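Open Day at the Proltberg Workshop
2019-07-01

The Proltberg workshop on Kennedy Street opened its doors to members and their families last week. It was the first open day since April, when the group moved over from the old rooms in Predville, and a good part of the morning went to showing people where things are now. Coffee was in the back, as before.

Most visitors came for the robot demonstration. Abdelghani Tazi has been building grippers for three years and gave the talk himself. He kept it short. A gripper is the part of the robot that does the holding, he said, and most of the trouble in his work comes from things that are soft. A block has flat sides and stays the same shape when you squeeze it. A stuffed toy gives way, rolls and has a different outline every time you set it down.

He went over how the arm is taught. A person guides it through a task a number of times, and those runs are stored and used to train the program that later moves the arm without help. The current set holds 900 runs. Tazi said he would like more of them with fabric and plush, as the older ones are nearly all blocks and cups.

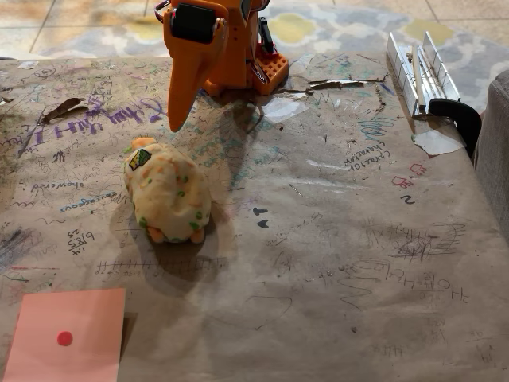 The orange gripper over a spotted plush toy at the demonstration table.

After the talk, people could stand at the table and ask questions. Several wanted to know why the fingers are plastic. Tazi answered that plastic parts are cheap to replace, and that he would sooner break a finger than the motor behind it. Somebody asked about speed. The arm can go a good deal faster than it does on open days – he keeps it slow when there are children near the table.

The table has its usual brown paper cover, and the writing and doodles on it stay until the paper is changed. A new roll is on the supply list.

The second demonstration, with the Wukinura sorting line, had to be dropped when a belt came off during setup. It will be shown next time if the part arrives.

Members who would like to guide the arm themselves can sign up on the sheet by the door. Sessions take five people at most, and children need an adult with them. Please tie back long hair and leave bags in the front room.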